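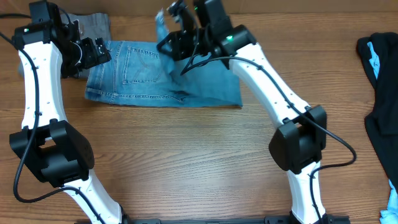

Two arms over a wooden tabletop.

Second session of Kerkent last night, two players, 78 minutes including setup. Shahab Ghasemi had the rules open and I had the river side of the map.

The game is a tile-laying design with a shared market. Each turn you place one tile, then pay or collect along every road it touches. Income is capped at 70 coins per round, and the cap matters more than the rulebook suggests.

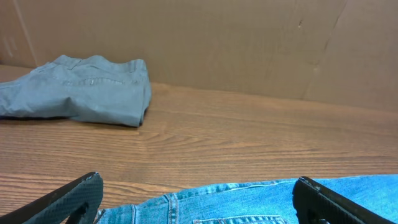
Once a player reaches the cap, extra road tiles are worth only their end-game points, so the right move is to switch to wells. I switched one round late and lost by 2.

The tie-break rule is still unclear. Page references in the October printing don't match the tiles, and Nazanin Nikzad reads it the opposite way – she counts unfinished roads, we did not. 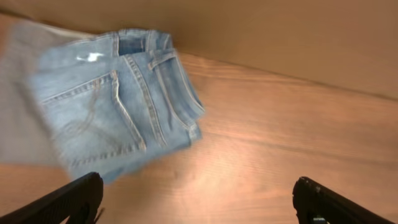 Storage is the other weak point. The insert holds the tiles flat but leaves no room for sleeved cards, so mine are in a separate bag.
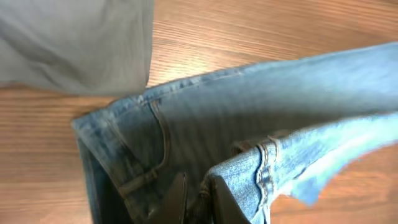
Tile backs are plain and a little slick. On bare wood they slide when a sleeve brushes them. A piece of soft, matte cloth in gray, like the one at the upper left, would fix that, and the colored edges should still show up well against it. I'll try one under the market row next time.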